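Fixing a Gripper That Says It Is Holding Something When It Isn't

Our arm spent most of a Saturday delivering nothing to a bin, very carefully, and logging each trip as a success. If yours has taken up the same hobby, this page may save you an afternoon. It covers the Furkeck two-finger gripper running on Lonamine control software, though the fault is common enough on other hands.

Symptoms first. The fingers close, the software reports a grasp, the arm lifts, and the object stays where it was or drops halfway. The log says "grasp OK." Ours said so 100 times in a row, and Hidayah Rondonuwu read every line before she let me go home.

Before you touch anything, hit the stop and cut power to the arm. A gripper that is wrong about what it's holding may also be wrong about your thumb.

Step 1. With the power off, wipe both grip pads with a damp, lint-free cloth and let them dry. Press along the edges with a fingernail. If a pad lifts, glue it back down before going on.

Step 2. Power up, stand clear, and close the fingers on nothing. Write down the encoder reading. Ours was 3,324, a number the software had been told meant "object present." I had told it that.
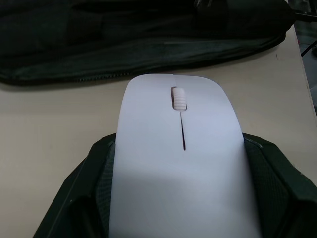

False grasps come from a closed position that has drifted past the threshold, so you need a second reading with something real between the fingers. Pick an object that is light, cheap and no great loss. A slim computer mouse does nicely: its sides are rounded, so it will show you whether the green pads are pressing on both flanks or one finger is doing all the work. Write that reading down too.

Step 3. Set the threshold halfway between the two readings. Save it, restart, and check that it saved. Mine hadn't.

Step 4. Run 8 empty closes. Every one should report a miss. Then run 8 with the object in place.

If you still get a false grasp, look for play in the finger linkage. Mawar Kusuma found 2 loose screws in ours, both of which I had signed off in August.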